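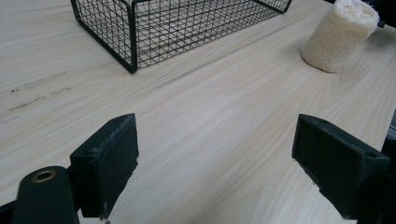 A loofah is a dead vegetable and you are charging people to dry themselves out with it, wrote one reader of our old website, and we have kept the remark because it is half right. The loofah is a gourd, and once the flesh has gone the fibre is all that is left. Whether it does anything for your skin beyond what a flannel would do, we doubt. It scrubs. Some people like being scrubbed.

About Skoltham

Skoltham sells plain things for the bathroom and the sink: natural loofahs, wire baskets, brushes, soap. We began with one shelf in the back of a hardware shop in Toft and now have the whole shop, plus a storeroom up the lane that we complain about every November when the roof lets in. We stock 40 lines. At one point it was over 560, most of them bath products with a leaf on the label, and we could not have told you what half of them were for.

What we don't claim

You won't find the word "detox" on our shelves. A sponge can't take poisons out of you. We are nearly as wary of "natural", though we use it for the loofahs to tell them apart from the nylon puffs that share the name. Plenty of natural things go mouldy, and a loofah left in a puddle on the side of the bath is one of them.

So rinse it, shake it and put it somewhere the air can get at it. An open mesh basket is good for this. A china dish is hopeless, whatever the magazines show. Throw the loofah out when it smells or goes slimy. Suppliers have sent us leaflets promising a year of use from one sponge and we put those in the recycling.

How we choose

Anything new goes home with one of us for 12 weeks before we order it. That is slow, and it annoys the people who want to sell to us. The Tomis soap rack looked handsome and rusted at the joints in 6. The Farov brush we expected to dislike, mainly for its price, and it is still on sale.

Our loofahs come uneven. One will be lumpy down the side, another fatter at one end. We don't sort them into grades, having never seen a grading scheme that did much except put the price up. If you want a particular shape, come in and pick through them yourself.

Returns

Unused goods can come back with the receipt. Used sponges can't, please. If a basket or rack fails, bring it in and show us where it went, as we'd like to know before we buy more.

The shop opens at nine and shuts at five, with an hour off at one.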